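Fuklow Boards > Home Workshop > Surfaces and Coverings

Thread: Felt on a folding table, glue or staples?

ridgeline_k
Posts: 84
I have a folding table with a hard plastic top and I want to cover it with felt for sorting, mending and board games. The top is flat to within a millimeter. Felt is a wool blend from Ernance, 3 mm thick, bought in March. Options as I see them are spray adhesive over the full surface, or wrap and staple to a thin backing board that sits on the table. Which one holds up better over a few years?

dovetail_ish
Posts: 726
Backing board. Spray adhesive on plastic tops lets go at the corners first, then you get a bubble that travels. I have redone two tables for this reason. Cut the board flush with the top, wrap the felt under by two inches, staple every inch and a half. Start from the middle of each long side and work out to the corners.

nappedsurface
Posts: 95
Disagree on the adhesive. The failure you describe comes from putting it on too heavy and laying the felt right away. Scuff the plastic with 180 grit, wipe with alcohol, one light coat on both faces, wait until it is tacky, then lay it from one end. Mine has been down six years in an unheated garage.

dovetail_ish
Posts: 726
Six years in a garage with how much use? Mine get leaned on every day. Shear load on the front edge is what pulls it.

nappedsurface
Posts: 95
Daily use, card games mostly. The front edge is where I add a second coat.

ridgeline_k
Posts: 84
What about square against rounded corners? The table has rounded corners and I am not confident about folding felt around a radius under a board.

ottoman_press
Posts: 18
For a radius you don't fold. You cut relief slits in the underside allowance, half an inch apart, stopping a quarter inch short of the edge. Pull each tab in and staple it. With a wool blend you can also steam it first and it will take most of the curve without slits. An acrylic felt won't do that and will go shiny under the iron.

dovetail_ish
Posts: 726
Agree with the slits. I would leave out the steam. Wool shrinks unevenly and then you have a tight corner and a slack middle.

ottoman_press
Posts: 18
Only if you soak it. Two passes with the iron held off the cloth is enough.

halfhitch_lane
Posts: 95
Has the OP thought about color? Dark felt shows lint and thread ends. Light felt shows everything else. I do hand sewing on a mid gray piece from the Nurkunon outlet and it is a fair compromise. Pins are easy to find on it.

ridgeline_k
Posts: 84
Already have the cloth, so color is settled. It is dark. I will keep a lint brush in the drawer.

nappedsurface
Posts: 95
Use a damp rubber glove. A lint roller pulls fibers out of a wool blend and it starts to pill within a few months.

dovetail_ish
Posts: 726
On that we agree. Also keep drinks with open tops off it. Blot spills, never rub. Rubbing mats the nap and the spot stays visible after it dries.

ridgeline_k
Posts: 84
Decision for now is backing board, slits at the corners, no steam on the first try. The board will be quarter inch from the Mofokeng yard. If it warps I will go to adhesive and report back. Last question is staple length. The board is thin and I don't want points coming through the top.

ottoman_press
Posts: 18
Quarter inch legs are too long for a quarter inch board if the gun hits hard. Use 3/16 and turn the pressure down. Test on an offcut with the felt folded the same way you plan to fasten it.
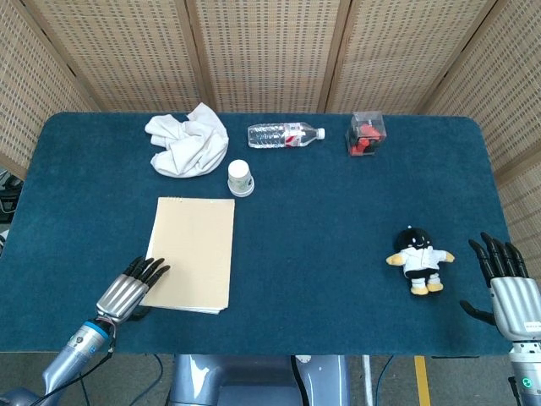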